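Comment fonctionne un refuge de montagne ?

Dossier jeunesse – de 8 à 12 ans

Quand on part marcher plusieurs jours en montagne, il faut bien dormir quelque part. Les randonneurs s'arrêtent alors dans un refuge : une maison construite en altitude, souvent loin de toute route, où l'on peut manger, se reposer et attendre que le mauvais temps passe.

Qui vit au refuge ?

Le refuge est tenu par un gardien ou une gardienne. À Jostdale, c'est Sólveig Þrastardóttir qui exerce ce métier. Elle accueille les marcheurs, prépare les repas et donne des conseils sur l'état des sentiers. Elle s'installe au mois de mai, quand la neige commence à fondre, et redescend dans la vallée à l'automne.

Comment la nourriture arrive-t-elle là-haut ?

Le refuge de Jostdale se trouve à près de 1 000 mètres au-dessus du village d'Irnby. Aucun camion ne peut y monter. Au début de la saison, un hélicoptère apporte les produits lourds : la farine, les pâtes, les conserves, le gaz pour la cuisine. Le reste de l'été, les légumes et le pain frais montent à dos de mulet ou dans un sac à dos. On comprend mieux pourquoi il est impoli de laisser de la nourriture dans son assiette !

Où dort-on ?

On dort dans un dortoir, c'est-à-dire une grande chambre partagée. À Jostdale, il y a quatre dortoirs. Chacun apporte son drap de couchage, une sorte de sac en tissu léger que l'on glisse sous les couvertures. Les chaussures de marche restent à l'entrée et l'on met des chaussons. Le soir, les lumières s'éteignent tôt, car certains marcheurs se lèvent avant le soleil.

Et l'eau ?

L'eau vient d'une source ou de la fonte des neiges. Elle est précieuse, surtout à la fin de l'été. Dans beaucoup de refuges, il n'y a pas de douche, et l'on fait sa toilette à l'eau froide. L'électricité est fournie par des panneaux solaires : elle sert d'abord à la radio de secours et à l'éclairage.

Comment réserver sa place ?

Autrefois, on écrivait une lettre ou l'on arrivait sans prévenir. Aujourd'hui, les familles réservent par téléphone ou sur Internet. Les réservations sont conservées dans la mémoire d'ordinateurs, sur des disques durs. Le gardien sait ainsi combien de repas il doit préparer.
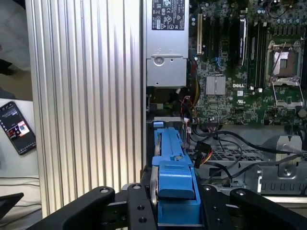

Support bleu pour disque dur, dans un ordinateur ouvert.

Si tu ne peux plus venir, demande à un adulte d'annuler la réservation. Une place libérée peut être utile à quelqu'un d'autre.

Les mots à retenir

Altitude : hauteur d'un lieu par rapport au niveau de la mer.
Dortoir : grande chambre où dorment plusieurs personnes.
Source : endroit où l'eau sort naturellement du sol.

Textes : Mariama Essien. Relecture : Lorenz Ortner.
Page mise à jour le 2 octobre 2020.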